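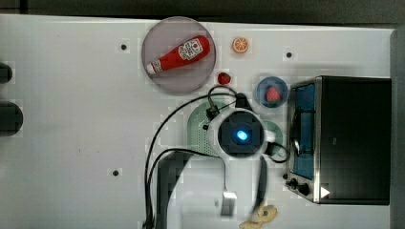
Stestwood 线束回路追踪仪使用评测:查暗断、查短路,以及它对接线图的依赖

汽车电路检修用的追踪仪大致分两类:一类只做通断和电压指示,另一类由发射器向导线注入信号,接收器沿线束外侧寻迹。Stestwood 属于后者。本文评测的是带夹具的套装版,使用场合为加装设备后的故障排查、拖车插座线路以及老车的灯光回路,不涉及高压系统。

一、套装内容

发射器一台,接收器一台,红黑测试线各一根,鳄鱼夹一对,刺针一对,点烟器取电线一根,软包一只。说明书为德英双语,中文部分只有一张折页,内容限于按键定义和安全提示,没有故障代码表。接收器用两节七号电池,发射器从车辆蓄电池取电,也可以用点烟器插座。后一种方式在钥匙关闭后多数车型会断电,排查静态漏电时不能使用。

测试线外皮为硅胶,弯折后不留痕。鳄鱼夹开口偏小,夹蓄电池桩头尚可,夹车身搭铁螺栓时要挑位置。刺针较细,对截面较小的信号线损伤有限,但拔出后仍应做防水处理,尤其是门槛以下和发动机舱内的线。

二、工作方式

发射器有三个档位:断路、短路、通断。断路档输出低频调制信号,接收器靠近导线时发声,越过断点后声音消失。短路档需要串入保险丝座,信号以脉冲电流形式流过故障回路,接收器沿线束移动,过了短路点信号明显减弱。通断档等同于蜂鸣挡,阻值超过 100 欧时不响。

接收器灵敏度由侧面滚轮调节,没有刻度,只能凭手感。先调到最高,找到大致走向,再逐步调低,直到只有贴近目标线时才响。滚轮阻尼偏轻,放进口袋再取出,位置往往已经变了。这一点在连续作业时比较影响效率。

三、实测

1. 后雾灯不亮

车辆为旧款掀背车,保险丝与灯泡正常,灯座无电压。在保险丝下游接入断路档,沿左侧门槛寻迹,信号在尾门铰链护套处消失。拆开护套,可见一根导线的铜芯已断,绝缘皮仍连着。这类断法用肉眼在护套外看不出来,用万用表则要逐段刺线。从接线到确定位置,主要时间花在拆门槛饰板上,仪器本身的操作很快。

2. 加装功放后保险丝反复熔断

功放电源线从发动机舱穿防火墙进入驾驶室,原施工没有用橡胶护圈。短路档接入后,接收器在仪表台下方一直有响应,到防火墙处转弱。结论正确,但过程中有干扰:暖风电机的线束与电源线并行,接收器对两者都有反应。断开暖风电机插头后再测,指示才清楚。建议在测短路之前,先断开同一路线束中不相关的负载。

3. 拖车七芯插座,左转向与驻车灯串扰

这一项 Stestwood 没有给出有用的信息。串扰的原因是插座内搭铁氧化,回流经驻车灯灯丝返回,属于接触电阻问题,不是断路也不是短路。追踪仪在各档位均显示正常,最后靠带载压降测出来。搭铁不良仍应首先用万用表测压降,不要指望寻迹类工具。

4. CAN 总线

说明书注明不得向总线注入信号。本次没有违反这一条,只在断开蓄电池负极、拔掉两端控制单元后,用断路档确认过一根双绞线的走向。绞合结构使信号抵消较多,接收器必须紧贴线束,距离稍大即无声。能用,但不顺手。

四、与接线图配合

追踪仪能指出断在哪里,不能说明这根线应该去哪里。没有接线图时,遇到分线点(多根线压接在一处、外面包胶布的那种)会出现几个方向同时有信号的情况。此时需要图纸上的分线点编号和线色,才能判断该跟哪一支。

套装附带一个兑换码,可登录 Ferkness 图库,期限 12 个月后转为收费。图库收录的图纸质量不一:欧系车型大多是矢量图,可以按线色筛选;部分早期车型为扫描件,线径和插头针脚号难以辨认。检索栏对年份区分不严,改款前后的图常混在同一条目下,使用前应核对插头针脚数。网上随处可见的“通用八针接线图”不宜作为依据,同样是八针,不同厂家的针脚定义可以完全不同。

Florian Frei 在 Skorkusbridge 经营一家电装店,周四下午借用同一套设备修了一辆厢式车的倒车灯。他的意见是接收器音量偏小,举升机旁边有人用气动工具时听不见,希望增加震动提示或耳机孔。这个意见合理。接收器上的指示灯只有一颗,在阳光下同样不易看清。

五、与 Berchtold 同类产品比较

Berchtold 的追踪仪价格更高,接收器带数字强度显示,灵敏度可以锁定。两者在断路寻迹上差别不大,同一处尾门断点都能找到。短路寻迹时,Berchtold 会显示电流方向,对分支多的线束帮助明显。Stestwood 没有方向指示,每到一个分支都要分别试一遍。

供电方面,Stestwood 的发射器带反接保护,实际反接一次,红灯亮起,没有损坏。Berchtold 的说明书只写了“请勿反接”,没有试。

六、参数摘录

适用电压:直流 6 至 42 伏
通断蜂鸣门限:100 欧
测试线长度:500 厘米
接收器重量:112 克,不含电池
防护等级:说明书未标注

测试线的长度足够从发动机舱拉到一般轿车的后备厢,厢式车需要另接延长线。接收器重量为自行称量结果,说明书没有列出。

七、缺点汇总

灵敏度滚轮无刻度,无锁定。
短路寻迹无方向指示。
提示音偏小。
鳄鱼夹开口不足。
中文资料过于简略。
电池仓盖卡扣较紧,用指甲难以打开,需要一字螺丝刀。

八、适用对象

以灯光、音响、拖车插座等常规回路为主的,Stestwood 够用。经常处理多分支线束短路的,建议选带方向指示的型号。只是偶尔查一次保险丝熔断的车主,先备一只普通万用表和一盏保险丝座替代灯,大部分问题可以缩小到某一段线路,不必购买整套追踪仪。

购买时注意区分套装版与单机版,单机版不含刺针和点烟器取电线,也没有图库兑换码。刺针可以单独补购,接口为 4 毫米香蕉插头,其他品牌的通用件也能插入,但部分护套偏长,插不到底,买前量一下金属部分的外露长度。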